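설로 수리 박람회 참관기

수리해서 오래 쓰자는 행사에는 늘 조금 삐딱한 마음으로 간다. 고쳐 쓰자는 말은 다들 좋아하는데 막상 수리비 견적을 받으면 새로 산다. 나도 그랬다. 6월 6일에 열린 설로(Sornlow) 수리 박람회도 그런 마음으로 갔다. 입장료는 7유로, 안내 책자는 따로 2유로를 받는다. 책자에는 참가 업체가 82곳이라고 적혀 있는데 그중 상당수는 수리와 별 상관이 없어 보였다. 친환경 텀블러 파는 곳까지 들어가 있다.

첫 번째 홀에서 제일 큰 자리는 소형 가전 업체 오코로(Okoro) 차지였다. 내세우는 문구는 '평생 수리 보장'. 평생이 누구의 평생이냐고 물었더니 제품의 평생이라고 한다. 그러면 제품의 평생은 누가 정하느냐고 다시 물었고, 직원은 전단지를 한 장 주었다. 전단지 뒷면 작은 글씨를 보면 부품 보유 기간은 모델별로 다르다고 되어 있다. 모델별 표는 없었다.

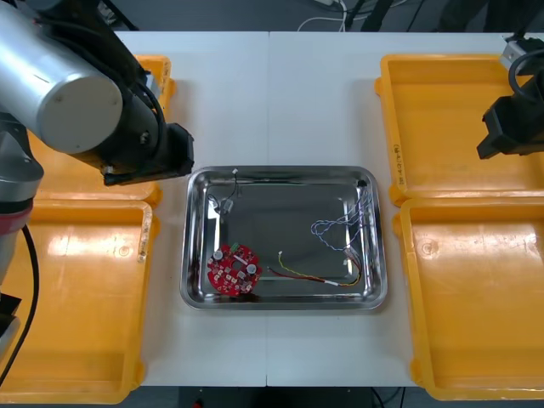
부품값 이야기를 좀 해야겠다. 수리가 안 되는 이유를 물으면 업체마다 기술이 어렵다는 말부터 꺼내는데, 내가 겪은 바로는 대개 값과 재고 문제였다. 작년에 우리 집 제습기가 멈췄을 때도 기판만 따로는 안 팔고 통째로 갈아야 한다고 했다. 스테인리스 쟁반에 놓인 저 빨간 둥근 기판처럼 손에 집히는 크기의 물건도, 낱개로 주문할 길이 없으면 소비자한테는 없는 부품이나 마찬가지다. 프루마우(Prumau)라는 부품 유통사가 낱개 판매를 한다기에 반가워서 목록을 넘겨 봤다. 품목이 900개라는데 우리 집 제습기 제조사는 빠져 있었다. 배송비도 목록에는 안 나온다.

오후에는 세르빌(Serville) 시 홍보관에서 하는 수리 보조금 설명회에 들어갔다. 자리가 모자라 뒤에 서서 들었다. 보조금은 등록된 수리점에서 고쳐야 나오고, 영수증 원본이 있어야 하고, 신청은 온라인으로만 받는다. 고장 난 다리미를 들고 온 어르신 한 분이 온라인 말고는 없느냐고 물으셨는데 검토 중이라는 답이 돌아왔다. 예산이 언제 떨어지느냐는 질문에도 같은 답이었다.

괜찮았던 것도 적어 둔다. 구석에 있던 우산 수리 코너는 줄이 길었고, 살대 하나 가는 값을 종이에 크게 써 붙여 놓았다. 행사장 전체에서 가격을 먼저 보여 준 곳은 내가 본 중엔 거기뿐이다. 커피는 비싸고 맛이 없었다. 역까지 가는 셔틀은 폐장 시간 전에 끊기니 갈 사람은 시간표를 확인하시길. 내년에도 갈지는 모르겠다. 오코로가 모델별 표를 내놓으면 생각해 보겠다.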